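NOTES FOR TALK, version 3, use this one

Grip width as a label: what we get from hand-held demos of small produce
Mondal workshop series, methods session
Dec 8, 2020

Slot is short. Skip the thank yous at the start, do them at the end if there's time.

OPEN

Start with the problem, no bio. We want a policy that picks up small irregular stuff and puts it where it should go. Fruit, veg, offcuts. Teleop data is slow to collect and our operators hate it. So: hand-held grippers, camera on the gripper, person does the task with their own arms. Not our idea, plenty of groups doing it, say so early or someone in the front row will.

What's ours is the bit after. Finger opening over time, used as a free label for when contact starts. That's the talk.

Say the claim once, slowly: a plateau in the opening signal, plus a short look at the image at that moment, finds the start of a grasp well enough that you don't need a person to mark it.

WHY SMALL PRODUCE

Blocks and mugs are too easy. Same width every time, you end up learning the width.
Produce varies inside one category. Two cucumber pieces off the same cucumber won't close the fingers to the same opening.
Some of it gives. Jackfruit pulp squashes, so opening keeps drifting after contact. Longan has a thin hard shell, stops the fingers dead. Sugarcane is basically a stick, but it rolls.
Cheap, and replaceable on the day. Malsha did the shopping for nearly all of it, thank her here.

(Somebody always asks about fruit going off. Answer: yes, it does, swap it out between blocks. Move on.)

SETUP

Two grippers, one per hand, each with its own camera. Pads on the fingertips.
Shallow tray in the middle of the table, items in it and around it. Task is mostly tray in / tray out. Instruction is one sentence, read aloud, then go.
We don't fix the layout. Demonstrator shuffles things between episodes however they like. Background stays messy on purpose, household clutter left on the table. Zulmira pushed for that, I argued against it in July and I was wrong.
Lighting whatever the room has.

Numbers for this slide only: 3,449 grasps after cleaning, 50 item types, 5 demonstrators. Do NOT read out the breakdown per item, it's in the handout.

SLIDE WITH THE TWO VIEWS

Leave this up a while, let them look.
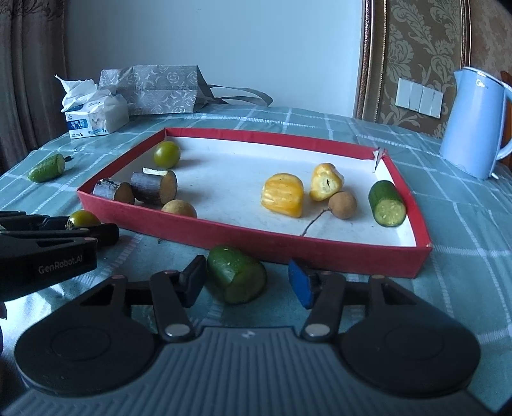
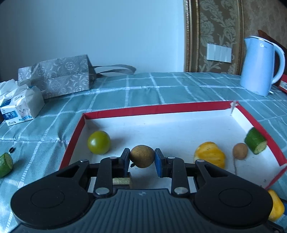
Views from the hand-held grippers. First: fingers open around a cut cucumber segment. Second: small round fruit held between the fingertip pads.

Talk over it:
Open one first. Fingers are wide, target is sitting between them. Opening signal by itself can't tell you whether that's an approach or a let-go. Both look like "wide". You need what comes before and after, or you need the image.
Then the closed one. Pads either side of the fruit, you can see both of them. That's what we mean by a confirmed contact frame: both pads visible, item between, opening flat.
Point out how much of the tray the mechanism hides in the second view. That's the cost of mounting the camera there. You get a great look at the fingertips and a poor look at whatever's under them.
Neighbouring items matter. If the pads brush something on the way in, you get a little bump in the signal that looks like a contact. Main source of false starts, come back to it in the failures.

METHOD, keep it to the one diagram

Step one. Smooth the opening signal. Light smoothing only, heavy smoothing moves the contact time late and you wont notice until you train on it.
Step two. Find plateaus above fully closed. Fully closed with nothing in it = missed grasp, keep those, they're useful negatives.
Step three. Crop around the fingertips at the plateau start. Small classifier, holding or not holding. Fingertips are always in the same part of the image so the crop is fixed. Somebody will ask if that's cheating. It's geometry, we'll take it.
Step four. Anything the two signals disagree on goes to a person. That pile is small enough that Malsha clears it in an afternoon.

Then training. Same policy architecture both times, only the segmentation changes. Hand-marked starts vs ours. Emphasize same demos, same seeds.

RESULT

Say it plain. Policy trained on automatic starts does as well as hand-marked on rigid items. Slightly worse on soft ones. Gap is real, don't wave it off.
Hand-marked starts aren't gospel either. Malsha and Zulmira both marked the same subset, and on soft items they disagreed with each other nearly as much as the method disagreed with them. This is the plot with the grey band. Spend time on the grey band.

Rosthorpe asked whether the classifier is doing all the work. It isn't. Image only misses the onset, tends to fire late once the item's clearly lifted. Signal only fires early on bumps. Show the ablation, don't read the table.

WHERE IT BREAKS

Soft pulp. No plateau, just a slope. We threshold the slope and it's a hack.
Brushing neighbours, see above.
Stems. Fingers close on the stem, signal looks fine, item swings or drops. Classifier says holding. Technically right I suppose.
Two-handed moments. One gripper steadies, other picks. The steadying hand gets labelled as a grasp. We treat hands seperately at present and we shouldnt.
Regrasps. Person squeezes, relaxes, squeezes. Counts as 2. Open question if that's even wrong.

NEXT

Joint labelling of both hands. Zulmira has a draft.
Plidolgate kitchen recordings, same grippers, different people, no tray. Want to know if the threshold carries over without retuning. My guess is no.
Force at the pads would fix half of the above. Also adds wiring and cost. Nedport are trying it, talk to them.

IF ASKED

Release? Labels and code yes, video after we've done the privacy check.
Why not tactile from the start? Budget.
Left-handers? One. Not enough to say anything.
Does the pad colour matter to the classifier? Haven't tested. Good question, say so.

Thank yous. Malsha Hettiarachchi, Zulmira Serrano, the demonstrators. Handouts on the chair by the door.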